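## One

Ilaria Ruggiero had the room for one more night, and she had to give it back the way she got it. That was in the lease. She had signed four pages in December without reading them, and now she was reading them on the stairs with her shoes off.

The landlord was a company called Vikance. She had never met anyone from it. There was a number to call in Tukbridge and a deposit of $419, and page three said the deposit would be returned if the room was "clear of personal effects and refuse." She read the word refuse twice. Then she went back up.

Her brother had been staying with her for nine days. He had come for an interview at Vitale and got the job, and after that he had stopped picking things up. He wasn't a bad guest. He bought the coffee every morning and he paid for the gas. But he threw things toward the wastebasket from the bed, and when he missed he stayed where he was.

"I'm going to get it," he had said that morning.

"When?"

"When I get up."

Then he had gotten up and gone to look at an apartment, and the room was how he left it.

She stood in the doorway. The desk was fine, with the bench pushed up to it. The wall behind it was fine too. The bed could wait. It was the carpet that bothered her, all that beige with a paper cup lying on it, crushed, and a wrapper farther back, and the wastebasket with its black liner standing right there beside the round table.
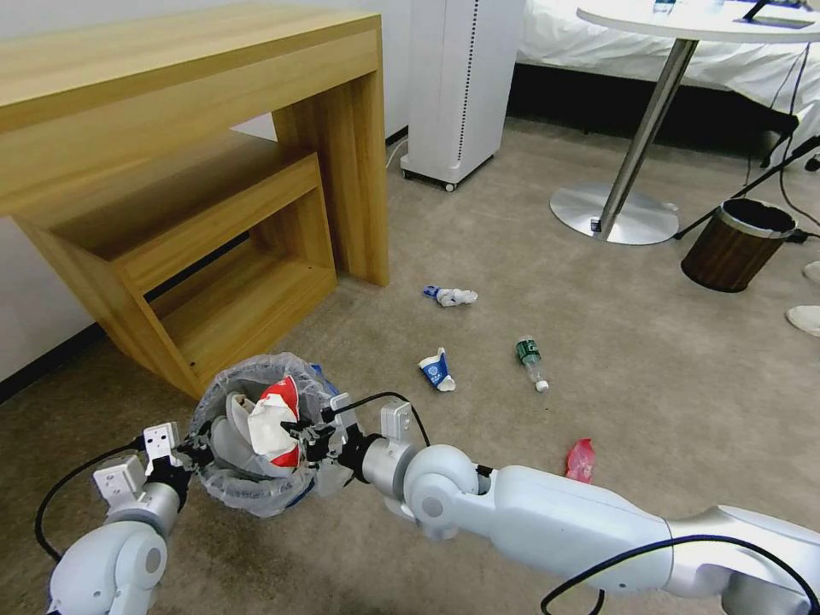 ## Two

She started with the cup. She remembered him drinking from it in the car with the window down, telling her what they were going to pay him. He had said the number twice. It was $2,000 more than she made, and she had said that was great, and she had meant it by the time they got home.

She put the cup in the wastebasket. She put the wrapper in after it and went back for the rest, and then she got down on her knees and looked under the bench in case there was more. It was dusty under there. She wiped it with her sleeve.

The job had taken less than five minutes. She had been angry about it for most of a week.

She sat down on the bench. It was too low for the desk and always had been. All winter she had worked with her elbows up, writing product sheets for Skirkance at $58 each, and her shoulders had hurt until she learned to kneel on a pillow. She would have a real chair in the new place. She had already picked it out.

Her phone rang. It was her brother.

"I took it," he said. "The apartment. It has two windows."

"That's good."

"I'll come back and do the floor now."

She looked at the floor. The carpet was clear from the desk to the bed.

"I did it," she said.

He didn't answer right away. She could hear a bus going by on his end.

"I was going to," he said.

"I know."

"I'll do the bed, then. And I'll carry the air purifier down. Don't try to carry that by yourself."

"It has wheels."

"Not on the stairs it doesn't."

She laughed, and he asked whether she wanted anything from the store. She told him trash bags and a sandwich – any kind, no onions. After they hung up she pulled the liner out of the wastebasket, tied it, and set it by the door. She took the lease out of her back pocket and turned to page four, where there was a part about the keys.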